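Minutes of the Test Kitchen Working Meeting
November 25, 2022
Place: Room 104, MacKinnon Building
Present: kitchen group (full), props and tableware, safety officer
Apologies: Solla purchasing office

1. Minutes of the previous meeting

Approved with one correction. Under item 4, the shelf depth for the dry store should read in inches. The corrected copy has been placed in the shared folder.

2. Matters arising

2.1 The sink trap in Room 104 has been replaced. The invoice went to Solla and is closed.

2.2 The request for a second drying rack is withdrawn. The existing rack is sufficient if pans are put away at the end of each day.

2.3 The label printer is still out of service. Handwritten labels continue to be accepted on the dry store until it is repaired. Black marker only.

3. Worktable layout

3.1 The group reviewed the layout for the vegetable and toaster oven task. The brown mat stays on the white table and covers most of it, with the table surface left clear as a border at the front and sides. Items used in the task are to be placed on the mat and nowhere else.

3.2 The toaster oven stands at the far left of the mat. Its position was discussed at length. Props and tableware asked for it to be turned square to the table. The kitchen group prefers the slight angle, which leaves more room for the door when it is fully lowered. Agreed to keep the angle and to mark the feet positions with tape.

3.3 Plates not in use go in the wooden plate stand on the right. The plate holding the vegetable goes near the middle of the mat.

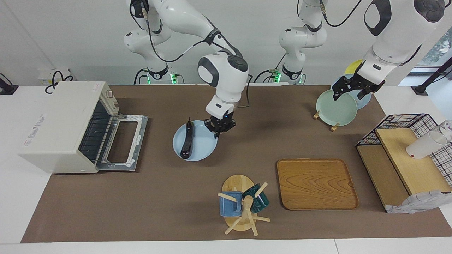
Fig. 1. Worktable layout under item 3: eggplant on the light blue plate, oven door open, plates in the stand at right.

3.4 It was noted that there is a light blue plate in the stand as well as the one under the eggplant. Two written instructions refer only to "the blue plate." Wording to be changed to "the plate on the mat" and "the blue plate in the stand."

3.5 Order of plates in the stand, front to back: green, blue, yellow. This order is now fixed. Anyone who washes the plates returns them in the same order.

Action: props and tableware to tape the oven feet positions and to post the plate order on the inside of the cupboard door.

4. Toaster oven

4.1 The wire rack is to be removed and washed every Friday. Crumbs are to be brushed out before the rack goes back in.

4.2 The safety officer reminded the group that the oven is to be unplugged before any cleaning. The cord must not be run across the front border of the table.

4.3 A question was raised on whether a large eggplant fits on the rack lengthwise. The group did not have the inside measurements to hand. The kitchen group will measure the cavity with the door open and report the usable width and depth. Until then, select shorter eggplants when ordering.

4.4 The door is to be left open during setup and closed at the end of the day. One member asked whether resting the door open for long periods could strain the hinge. No fault has been reported so far. To be checked at the monthly inspection.

Action: kitchen group to measure the oven cavity. Safety officer to add the hinge to the inspection sheet.

5. Tableware

5.1 Stock number 521 on the tableware list covers the colored plates. The list gives one color name for both the green and the yellow plates, which is wrong. To be split into separate lines.

5.2 Ziko has offered replacement plates in similar shades. The group looked at the color card and found the green too dark. Samples to be requested before any order is placed.

5.3 Plates are to be washed by hand and dried fully before they are returned to the stand. The stand itself is wiped with a damp cloth only. It is not to be soaked or put in the dishwasher.

5.4 Any plate with a chipped rim is taken out of use the same day and reported to props and tableware.

Action: props and tableware to correct the list and request samples from Ziko.

6. Produce

6.1 Eggplants are kept in the refrigerator on the middle shelf and rotated by delivery. Fruit with soft spots is discarded - it is not to be returned to the shelf for later use.

6.2 Stems are to be left on. Several eggplants from the last delivery had the stem trimmed close, and the supplier, Zestent, has been told.

6.3 The standing order remains at 3 deliveries per month. The quantity will be reviewed in April with the rest of the produce budget.

7. Cleaning of the mat

7.1 The mat is to be wiped down after each session and lifted once a week so the table below can be cleaned. Two people are needed to lift it with the oven and stand removed.

7.2 Spray cleaner is applied to the cloth and not to the mat. Power must be off for all equipment on the table before wiping begins.

8. Other business

8.1 The cupboard under the window is to be cleared of old packaging. Flattened boxes go to the loading dock.

8.2 Request for a larger trash can in Room 104. Deferred to the next meeting, pending a price from Solla.

There being no further business, the meeting was closed. Date of next meeting to be circulated by email.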